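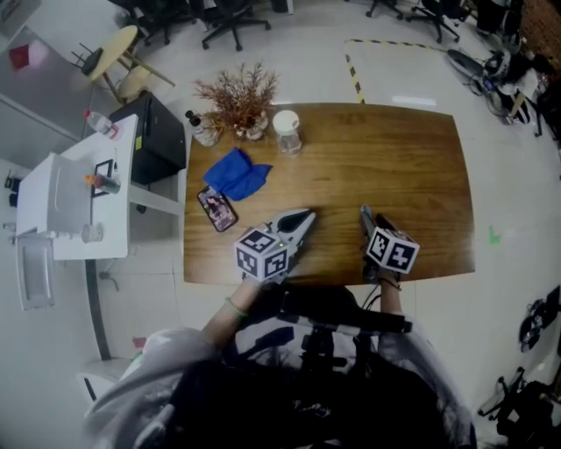
Re: [handheld-demos] How many demos before you train?

From: Brisa Chávez
Date: 2026-03-28

Renzo Ferri wrote:
> We're at 90 demos of the cloth task and the policy still
> grabs at nothing half the time. Do you just keep recording?
> And do you clear the table first or leave the clutter in?

Hi Renzo, hi all,

I'd stop recording for a bit and watch what you've got! We had 237 takes on the Melis setup before I sat down and went through them properly, and I ended up tossing a whole lot of them. Mostly it was me closing the fingers too early, or swinging a hand so the marker cube turned away and the tracking jumped. Slow wrists, that's my big tip – slower than feels normal.

On clutter, I leave it in. The table I work at has the blue cloth crumpled up near the middle, a phone lying next to it, and a little dried plant and a jar along the far edge. I do shift things between takes though, and I scrunch the cloth up differently each time (boring, but it helped us more than extra takes did).

Other stuff, in no order:

Start with both grippers open and over the table. Ours used to start wherever, and the first second of every take was junk.

Take breaks. After some 12 takes in a row my left hand gets sloppy, and you can see it in the plots.

Check the cable on the right gripper before you go, mine loves to catch on my sleeve.

Is anybody from Visville still using the old Zetden export script? It drops the last 2 seconds for me and I'd love a fix before July.

Brisa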